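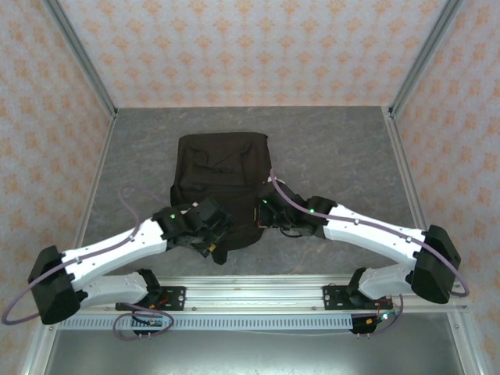

One reader of the last edition complained that this chapter makes too much of a simple matter: a used thing is worth what somebody will pay for it, and there is nothing else to say. We have kept the objection in mind while revising. It is a good rule. The trouble starts when you ask who "somebody" is, when they would pay, and whether anyone has checked.

# Chapter 6: What Is Used Stuff Worth?

Most households own far more than they could list from memory. Clothes, books, pans, lamps, chairs, a drawer of cables. Sooner or later a number has to be put on some of it. An insurance company wants a claim form filled in. A couple is splitting up, or an aunt has died and the cousins want the estate divided fairly. A family is moving and has to decide what is worth the space in the truck. In each case somebody writes down a dollar figure next to an ordinary object, and in each case the figure tends to be believed once it is on paper.

This chapter asks how such figures are made. It is less cheerful than Chapter 5, where prices came from stores and could be read off a tag.

## Four prices for one coat

Suppose a Masson winter coat was bought new for $300. The owner has worn it for several seasons and now wants to sell it. She looks on Prundargate, a resale site, and finds the same coat listed at $94. Her first thought is that her coat is worth $94.

Look at what she has found. A listing is a request. It tells you what one seller hopes to get, and the listings that stay up longest are often the ones asking too much. The coats that sold quickly have dropped out of view. So a person browsing the site sees a sample that leans high, and the more carefully she browses, the more high prices she will see.

She might do better to look at completed sales, if the site shows them. Even then, the sale price is what the buyer paid. The seller may have given up part of it in fees and postage, and some of her Saturday at the post office.

So we have at least four numbers attached to one coat:

- **Original cost:** what was paid when it was new.
- **Asking price:** what a seller hopes for now.
- **Sale price:** what a buyer hands over.
- **Net proceeds:** what the seller keeps.

A fifth, **replacement cost**, is what it would take to buy something that does the same job today. Insurance policies may promise this one or may promise something smaller, and the difference is usually found in a paragraph few customers read before they need it. 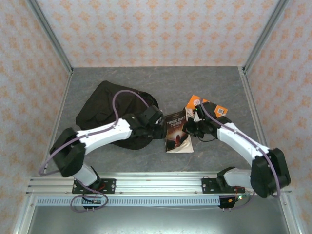 **Figure 6.1** A paperback book and a crumpled black cloth.

## The trouble with tables

Published value guides look like a way out. The Drudus Household Guide, which we use in the exercises, gives a low and a high figure for each kind of object. A paperback in good condition has one line. A man's jacket has another. The reader picks a number in between and moves on.

Students like the guide because it settles arguments. We would ask them to slow down. What does "good condition" mean, and who decided? A person filling in a claim has a reason to see good condition everywhere. A dealer buying the same things has a reason to see wear. Both can use the table in good faith and come out far apart, and the printed page gives its blessing to each of them.

There is also the question of where the figures came from. The Drudus guide says its clothing values are drawn from shops in the Nokudbridge area. It does not say which shops, or what became of the items that never sold. A thrift store may send a large share of its stock to bulk buyers by weight. If those pieces are left out, the table describes the lucky ones.

None of this makes the guide useless. A rough number, with its source stated, can be better than a guess. But a rough number copied neatly into a form stops looking rough — and that is the habit this chapter hopes to break.

## What about sentiment?

People often say a thing is worth more to them than money could show. Economists have tried to measure this by asking owners what they would accept to part with something, and the answers commonly come out higher than what the same people say they would pay to get it. Whether that gap is love, caution, or plain bargaining is still argued over. We are doubtful of any textbook that claims to have settled it, ours included.

## Before you read on

Pick one thing you own that cost up to $99. Write down what you think it would sell for this week, and keep the paper. You will need it in Section 6.3, where you will try to find an actual buyer's price.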